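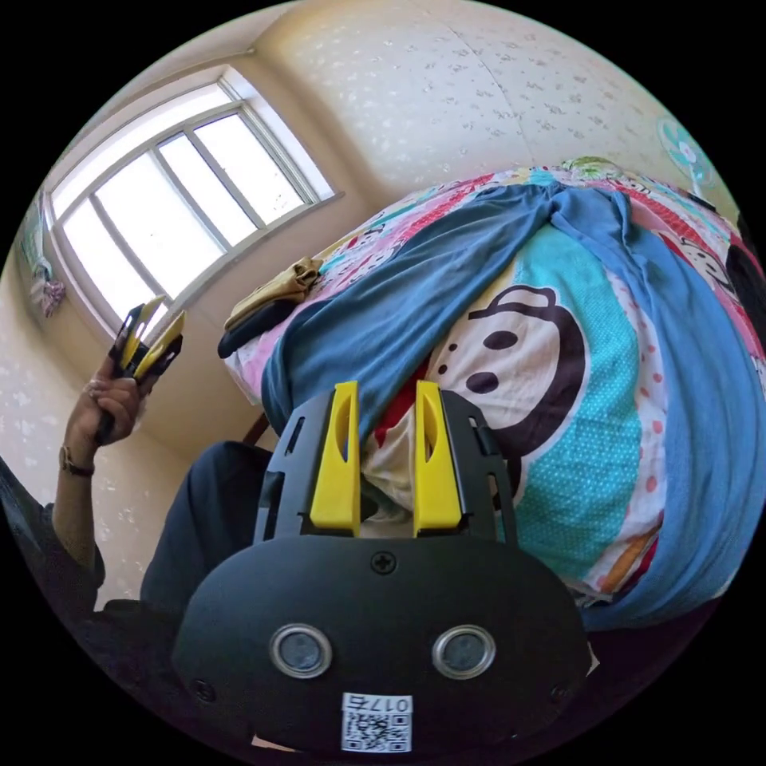
Figure 1. One gripper in front, the second held up at left, with a long blue garment on the bed.

Good Practice for Hand-Held Gripper Recording at Home
Cosimo De Luca and Brunello Lombardi, November 2019

1. Why we wrote rules

Our project collects clothes-handling demos with a pair of hand-held grippers, and we loved this part of the work! But our October trial taught us that two people can do the same task in very different ways. Brunello pinched at the waistband, I grabbed whatever was closest, and our notes didn't match at all. So we sat down and wrote a short standard, which we call Nedden.

2. Before recording

Read the label on each gripper and write its number in the log. Wipe both round windows on the front with a dry cloth. Open and close the fingers 10 times and listen for scraping — if you hear any, check the screws first.

Pick the garments and write them down before you start. Leave the bedding as it is. We argued over this one for a whole evening, but a busy print is what real bedrooms have, and we want the demos to show that.

3. During recording

Keep each demo under 30 seconds. Lift slowly, and pause once the cloth is clear of the bed. If you drop something, keep going and mark the demo "dropped" in the log (we used to delete these, and now we wish we had them back).
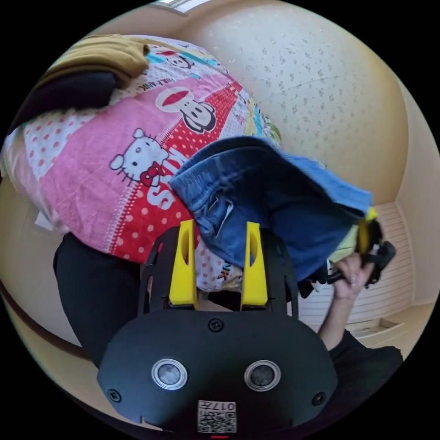
4. Checking the log

We swapped logs and checked each other's entries. Of 115 demos, nearly 30 had no garment name, all from before the rules. The next version of Nedden will put that field first on the sheet.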